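Garnthorpe cell

The Garnthorpe cell is a small robot work cell built by members of a shared workshop of the same name. It consists of one arm, one bench, and a set of shop-made fixtures, together with a simulated copy of the room in which new tasks are tried before they are run on the hardware. The project was started by Hooman Shokri and Yasaman Asadi, who wanted an arm that could sort and stack parts for other members overnight.

Background

Shokri and Asadi first planned to bolt the arm to an existing woodworking bench. The bench moved too much when the arm changed direction, and the plan was dropped in favor of a separate table. Tarek Mahrous drew the new layout and cut the first fixtures. A second set, with corner posts in place of solid sides, followed in October. The solid ones were hard to clear of sawdust.

Simulation

The simulated room was modeled by Fotini Michailidis over 12 evenings. It is known among members as Zorelholm, the name of the folder it was first saved in. Walls, floor, table, and arm were modeled first, and the fixtures were added one at a time as their drawings were finished. Views can be rendered from several positions — a wide one is used to check the reach of the arm, closer ones to check the grip.
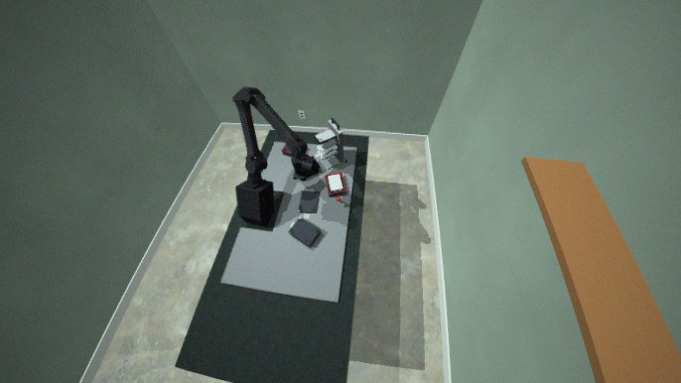
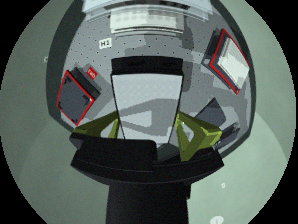

Renders from the simulated room, with the arm at work over the table.
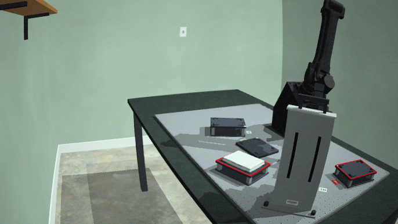 Fixtures

The fixtures are low, dark, and mostly square. Some have a red rim, which members use to tell the places where parts are set down from the places where they are picked up. The holes in the plate are set 60 mm apart on the real table, and every fixture drawing starts from that spacing. Earlier drawings used 53 mm, a figure taken from a secondhand plate that was later sold, and a few of them are still in the project folder.

Small labels are used to mark positions. Asadi keeps the list of them.

Operation

A task is written as a plain text file and run in Zorelholm first. Shop rules ask for 80 clean runs in simulation before the same file may be loaded on the hardware. Mitra Hassanpour added a check that stops a run if the gripper closes on nothing.

Runs on the real arm are made at half speed until two members have signed the log. The emergency stop is on the door side of the table — it was moved there after the first month.

Related projects

Skilletti, a smaller arm built by Mahrous at home, uses the same task files with a different gripper. Poojary is a label-printing script written for the cell and now used elsewhere in the workshop.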